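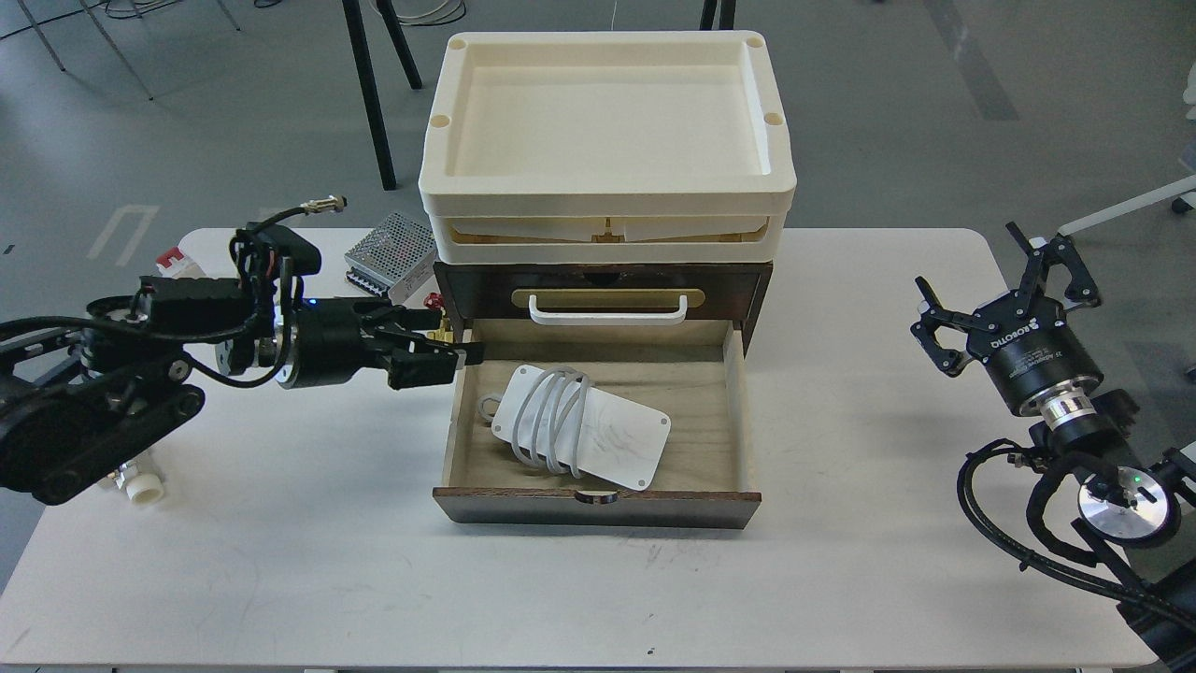 Ea Blöndal
Research Fellow, Domestic Storage Group, Prellodberg

4.2 Small drawers as holding places for cables and adapters

The second class of furniture considered in the study is the small tabletop chest, meaning a unit light enough to be carried by one adult and usually placed on a desk, shelf or hallway table. Such chests are seldom bought for electrical goods. In the household interviews they were described as places for stationery, sewing supplies, jewellery or letters, and their use for chargers and adapters was reported as a later change. The drawers are shallow, the fronts are often opaque, and labels are rare even where a plate is provided.

Figure 3. Tabletop chest with the lower drawer open, holding a white power adapter and its wound cable. The upper drawer is closed.

The chest in Figure 3 is representative of the class in its general arrangement. It has two drawers in a dark-brown body, with a cream-coloured plastic tray unit on top. The two drawer fronts are opened in different ways. The upper front carries a white U-shaped handle mounted across a brass-coloured plate, while the lower front has a semicircular finger notch in the centre of its top edge. We refer to these as handle fronts and notch fronts respectively. The distinction matters for the analysis because a notch can be obstructed from within. If a bundle of cable sits high against the inside of the front, the fingertips meet the bundle before they get behind the panel, and the drawer is either opened awkwardly or left alone. Handle fronts do not have this fault, although a handle adds to the depth of the unit on a narrow shelf.

Contents were coded on three scales: the form of the cable, the position of the plug end, and the relation of the adapter body to the cable. Cable form was recorded as loose, folded, coiled separately, or wound on the body. The item in Figure 3 was coded as wound on the body, with a free plug end. The cable passes around the adapter in several loops and a short length trails to the left onto the drawer floor. Free plug ends were coded separately from secured ones, where the end is tucked under a loop or held by a tie.

Winding on the body was the method most often described by participants as the tidy one. It keeps the two parts together and gives a bundle that can be lifted with one hand. Its disadvantages are mechanical. Where the cable leaves the adapter, a tight first turn puts a sharp bend close to the strain relief, and this bend is repeated each time the item is put away. Tarık Saraç, who carried out the handling sessions, recommended leaving a slack loop at the exit point before the first turn. The recommendation was adopted in the written guidance given to households in August.

The free plug end has a second effect, which concerns retrieval. In a drawer holding a single item, a trailing end is harmless and may help the user to identify the connector without unwinding the cable. In a drawer shared with other cables, the same end tends to pass through neighbouring loops as the drawer is moved. Participants in the 16 households gave differing accounts of how often this happened, and we make no estimate of frequency here. The accounts did agree on the remedy in use, which was to lift out the whole contents, separate them on the table, and return only the item nearest to hand in its proper form.

Interior colour was noted but not scored. A light wood-grain interior, as in the lower drawer of Figure 3, offers little contrast with a white adapter and cable, though the outline of the bundle remains easy to read when the drawer is fully lit from above. Gunnlaugur Briem has suggested that a darker lining would serve white goods better and black goods worse. Most households hold both, and a mid-toned felt or card liner may be the reasonable compromise. The liner should be cut short of the drawer front so that it does not ride up into the notch.

The top surface of the chest requires separate treatment. An upper tray with raised edges will retain small objects, and the interviews indicate that such trays are used for items in transit: keys, coins, a plug that has been taken out of the wall and not yet put away. We therefore coded tray contents as temporary unless the participant stated otherwise. Valdemar Steinarsdóttir disputes this rule on the ground that some objects remain in transit for months. The objection is accepted in principle, and the effect of recoding these items as stored is examined in Section 5.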